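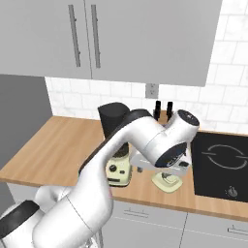

Lanport Robotics Group / Kitchen Cell Planning List

Subject: Re: Equipment request, second arm and gripper spares
August 11, 2023

Estíbaliz Calvo wrote:
> Before I sign anything I need to know what the simulated kitchen
> does not cover. The Turska quote is for one arm, one gripper and
> a mount. Are we buying the counter as well? And do we need the
> Trodia license past March?

Replies in order.

The simulation covers reach and clearance. With the arm bent over the counter and the gripper above the mixer, the blender sits behind the upper link and the wall cabinets are overhead. That is the tightest layout we plan to run, and the mount height in the quote was set from it. It does not cover cable routing, floor load or fingertip wear.

Yes, we need a counter. I would not buy appliances to match the models. Any blender, small mixer and kitchen scale of similar size will do, and Helmy has a used set listed. The cooktop can be a dummy panel. Upper cabinets should be real, with long vertical bar handles, or the later door tasks will not transfer.

On Trodia: keep it. The license is $2,000 for the year and we have 34 tasks in the queue, 26 of them on this kitchen. Dropping it in March would leave the last group untested before the hardware runs.

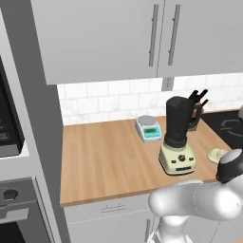

Proposed order of purchase

1. Arm, gripper and mount (Turska). Lead time is 30 days from deposit.
2. Fingertip spares, two sets. Small, low objects near the counter edge put the gripper close to the surface, and I expect contact.
3. Counter and wall cabinets, built locally.
4. Trodia renewal.
5. Appliances. These can wait until the arm is mounted.

Items 1 and 2 should go on the same order so we pay freight once. I have no objection to moving item 3 to the facilities budget if it is approved there first.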